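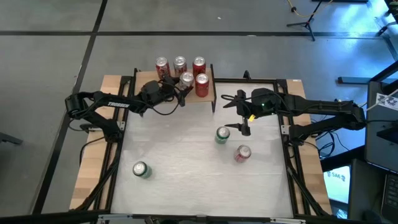

沿岸防備装備検討会 定例会合 議事録

日時 12月 火曜日 午後4時開会
場所 プルクデン(Plurkden)港湾会館 会議室
出席 検討会委員、海上警備隊の装備担当、ブリルカー社(Brirkar)の営業および技術担当、書記
配布資料 前回議事録、海峡監視ブイ「カナガラトナム」(Kanagaratnam)試験報告の要約版、保守契約案、漁業者からの質問書

前回議事録の確認

前回の「警備隊はブイの性能におおむね満足している」という一文について、委員から訂正の申し出があった。満足していると述べたのは警備隊ではなくブリルカー社の営業担当である。警備隊の装備担当も、そのような発言をした覚えはないとのことだった。該当箇所を「製造者によれば性能は良好である」に改め、残りは原文どおり承認した。

監視ブイの試験報告について

ブリルカー社が要約版に沿って説明した。カナガラトナムは水中の音を拾って小型潜水艇や機雷敷設の兆候を知らせる係留式のブイで、秋にドロルトタール(Droltotard)基地の沖合で試験が行われた。探知率は80パーセントで、同社はこれを「要求を上回る成績」と評価している。

委員から、何に対する80パーセントなのかという質問が出た。同社の回答では、試験で標的役の艇を通過させた回数に対する割合だという。では標的役の航路と通過時刻は事前にブイの操作員へ知らされていたのか、と重ねて問うと、技術担当は「安全管理上、予定表は共有していた」と答えた。いつ何が通るかを知っている操作員が、通ったものを見つけた割合ということになる。委員はその旨を議事録に残すよう求め、書記はそのとおり記載した。

別の委員は、要約版に誤警報の件数が一度も出てこないことを指摘した。同社は、誤警報は「調整の途中で発生したものが多く、統計として意味を持たない」ので省いたと説明した。警備隊の装備担当は、夜間に警報が鳴れば実際に当直艇を出すことになるのだから、件数を知らないまま運用計画は書けないと述べた。同社は本編には記載があると言い、本編の提出については社内で確認すると答えた。前回も同じ答えだったという声が複数の委員から上がった。

試験当日の海況についても質問があった。報告には「良好」とだけある。冬のプルクデン海峡が良好な日は少なく、潮の速い時間帯には係留索そのものが唸ることは地元の船乗りなら誰でも知っている。荒天での試験は行ったのかと尋ねたところ、計算機上の模擬試験で代替したとの返答であった。模擬試験に使った海底地形の出典は、その場では答えられなかった。

警備隊の装備担当からは、同社に不利な話ばかりでは公平を欠くとして、設置作業に限れば手順がよく整理されており、基地の作業員の評判は悪くなかったとの補足があった。委員会としてもこれは承知した。ただ、設置しやすいことと潜水艇が見つかることは別の話である、との発言が続いた。

保守契約案について

契約案では、ブイの点検と部品交換を15年間にわたりブリルカー社が独占的に引き受けることになっている。委員の多くが期間の長さに疑問を示した。同社の沿革を読むかぎり、会社自体がまだそれほど長く続いていないという指摘もあった。同社は、親会社の保証が付くので問題はないとしたが、保証書の写しは資料に含まれていない。

解析用ソフトウェアの扱いも議論になった。案の文面では、警報の判定基準を変更できるのは製造者だけで、警備隊は変更の「要望を提出できる」にとどまる。有事に判定基準を変える必要が生じた場合、要望書を書いて返事を待つのかと委員が質問した。同社は緊急窓口を設けると述べた。その窓口が夜間と休日に開いているかどうかは、契約案のどこにも書かれていない。技術担当は「当然開いている」と口頭で述べたので、当然であるなら条文に入れてほしいと伝えた。

費用については、約40パーセントが初年度に前払いされる構成になっている。前払いの根拠を問うと、部品の先行調達のためとのことだった。どの部品を、どこから、いつ調達するのかを示す一覧の提出を求めた。営業担当は調達先を営業上の秘密だとして難色を示したが、装備担当は、供給元の国を把握できない部品を海峡の監視網に組み込むことはできないと明言した。この点で委員の意見は一致した。

記録データの保管場所も未定のままである。案には「適切な施設」とあるだけで、国内かどうかも読み取れない。警備隊は基地内での保管を希望し、同社は遠隔からの保守に支障が出ると述べた。遠隔保守の経路がどのように守られるのかを説明する資料はなく、次回までに書面で回答を受けることとした。

漁業者からの質問書について

プルクデンの漁業者から届いた質問書を書記が読み上げた。係留区域の周辺で刺し網が使えるのか、網がブイに掛かった場合の損害をどちらが負担するのか、漁船の機関音が警報の原因になったとき操業を止められるのか、という内容である。

同社は、漁船の音は自動的に識別されると説明した。委員は、試験海域に漁船が何隻入っていたかを尋ねた。答えは、安全のため立入りを制限していた、であった。漁船のいない海で漁船を識別できたと言われても判断のしようがない、という意見が出て、反対する者はいなかった。

損害負担について、契約案には記載がない。警備隊は、これまでの浮標では個別に協議してきたと述べた。傍聴していた漁業者から、協議の返事が翌年の漁期に間に合わなかった例があるとの発言があり、装備担当は事実関係を調べると答えた。委員の一人は、監視網の配置を伏せたい事情は理解するが、網を入れてよい場所まで伏せれば、かえって毎晩ブイに船が近づくことになると述べた。区域の示し方については警備隊が案を作る。

代替案について

既存の見張所の改修と哨戒艇の増便で当面をしのぐ案が、委員から口頭で示された。ブリルカー社は、水中の目標は見張所からは見えないと反論した。もっともな反論であり、提案した委員も認めた。一方で、当面の懸念とされている事案の大半は夜間に灯火を消した小型船によるもので、水中の目標が確認された例がどれほどあるのか、検討会は一度も説明を受けていない。装備担当は、内容によっては公開の場で述べられないと答えた。数の大小だけでも示せないかという再質問には、持ち帰るとの回答であった。

脅威の説明がないまま装備の説明だけが進んでいる、という不満は前回から続いている。書記の私見を挟む場ではないが、資料の表紙に印刷された「切迫する水中の脅威に応える」という文言について、何がどう切迫しているのかを答えた出席者は今回もいなかった。表紙の文言は次回の資料から外すことになった。

決定事項

試験報告の本編を、誤警報の件数を含めて提出するようブリルカー社に求める。提出がない場合、次回の会合では性能に関する審議を行わない。
操作員に予定を知らせない形での再試験を、警備隊の立会いのもとで実施するよう勧告する。時期は荒天の多い季節とし、漁船の参加を漁業者に打診する。
保守契約案は差し戻す。期間、判定基準の変更権限、緊急窓口、データの保管場所、前払いの内訳を書き直したうえで再提出を受ける。
漁業者への回答は警備隊が文書で行い、写しを検討会に送る。
見張所の改修案は、費用の概算を警備隊に依頼する。

採択をめぐるやりとり

再試験の勧告について、営業担当から「追加の試験は導入の遅れにつながり、その責任は当社では負えない」との発言があり、記録を求められたので記載する。これに対し委員から、導入を急いで使えなかった場合の責任はどなたが負うのかとの問いがあった。営業担当は契約に従うと答えた。契約案の該当条項を確認したところ、製造者の責任は当該年度の保守料を上限とするとなっている。この条項も差し戻しの対象に加えた。

勧告は賛成多数で採択された。棄権した委員は、再試験には賛成だが、試験費用をどちらが出すかが決まっていない段階では票を投じられないとの理由を述べた。費用負担は警備隊と同社の間で協議し、結果を書面で報告する。

その他

ドロルトタール基地の見学について、同社から送迎と昼食を用意するとの申し出があったが、辞退することとした。見学そのものは警備隊に日程の調整を依頼し、交通費は各自の負担とする。
資料が会合の前日の夜に届いたことについて複数の委員から苦情があった。次回は少なくとも前の週のうちに配布すること。
会議室の暖房の効きが悪いため、次回は上階の部屋を申し込む。

次回の日程は、試験報告の本編が届いた後に調整する。

以上
書記 記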